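Neighborly Help > Home & Property > Planning and Building

Developer ignoring landscaping conditions — who do I complain to, and will anyone pick up?

Posted by Gemma Lombardi

We moved into the Kosondale end of town just before a builder called Grarnwood started on the field behind us. The approval came with a page of conditions, and I have read that page more often than I have read some novels. It says the hedge along the back lane stays, a strip 5 feet wide gets planted with native shrubs before anyone moves in, and trucks don't use the lane before eight in the morning.

So far the hedge has a gap in it you could drive a truck through, and they do, at ten to seven. The planting strip is where they keep the pipes. Two families have already moved in and seem very nice, although they must wonder why I stare at their yard.

I called the sales office and was told landscaping is "phased." I asked which phase we were in and the man said he'd have to check. That was in July. I wrote to the county planning office after that and got an automatic reply thanking me for my interest in planning, which by then was putting it strongly.

What I'd like to know is whether the conditions still count once houses are occupied, who enforces them, and whether it's worth getting the neighbors to sign something. My husband's view is that we should plant our own hedge and get on with our lives, but he isn't the one who wakes up at ten to seven.

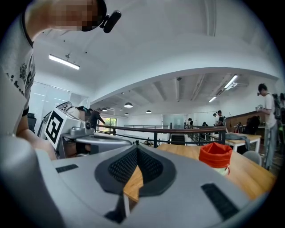
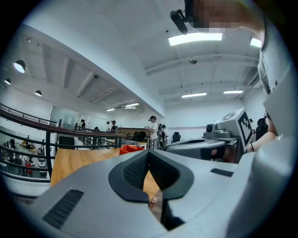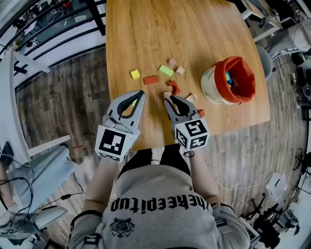 Page 2 of 5

Sirkevach

Yes, they still count. Conditions are normally attached to the approval, and the approval goes with the land, so people moving in doesn't wipe them out. What it can do is put the builder in breach, if the wording really is "before occupation" or something like it. Go back and look at the exact words. "Before first occupation" is good for you. "In the first planting season following completion" is what builders prefer, because completion is a thing that can be put off more or less forever by leaving one curb unfinished.

As for who enforces it, you wrote to the wrong desk. The planning office inbox is mostly for people who want to build things. You want code enforcement, or whatever your county calls it, and they will nearly always have their own form. Fill in the form. I know a letter feels more satisfying, but a letter goes in a pile and a form gets a case number, and once you have a case number you can call up and be annoying about it in a way they have to write down.

What I'd send:

The approval number and the date it was granted.
The wording of each condition you think is broken, copied out in full.
One dated photo per condition, taken from the lane or your own yard. Don't go onto the site.
A log of truck times. Two weeks is plenty. Write down the time and which way they came in, and leave out what you shouted.

Keep the three complaints separate, even if they go in the same envelope. We put ours together and the county fixed the easiest one (a missing sign) and closed the whole case. It took us until the following spring to get it opened again.

On the hedge, ask whether the plan has a replacement clause. Ours said anything removed or dying within a set period had to be replaced like for like. The builder's idea of like for like was a row of twigs in plastic tubes, but they were the correct species of twig, and I'm told they will be a hedge at some point in my retirement.

Paul

Waste of time. We had 178 signatures on ours and the trees are still gone. They just pay the fine, if there even is one. Move house is my advice, or get a dog that barks at trucks.

Sirkevach

Paul's petition is a fair warning, in that a petition and a complaint are two separate things and the county is free to admire a petition and put it in a drawer. I'd still talk to the neighbors, but get them to each file their own form. Six forms about one hedge make more work for the office than one form with six names, and more work is what you're after.

One more thing I forgot — ask if there's a landscaping bond. Some counties hold money from the builder until the planting is done and passed. Ours was 2,000 dollars, and that wouldn't have bought the gate, but the builder's attitude improved a good deal once somebody asked when it was due back. If there's a bond, request a copy of the release terms in writing before the last house sells. After that the sales office turns back into a trailer and drives away.

Gemma Lombardi

Thank you both. I've looked it up and it says "before first occupation," so I have printed it and put it on the fridge. The form is filled in and the log starts Monday. We already have a dog, Paul. He sleeps through the trucks and barks at me when I get up to look at them.

Marked as solved by poster, 20/01/2024
Viewed 1,904 times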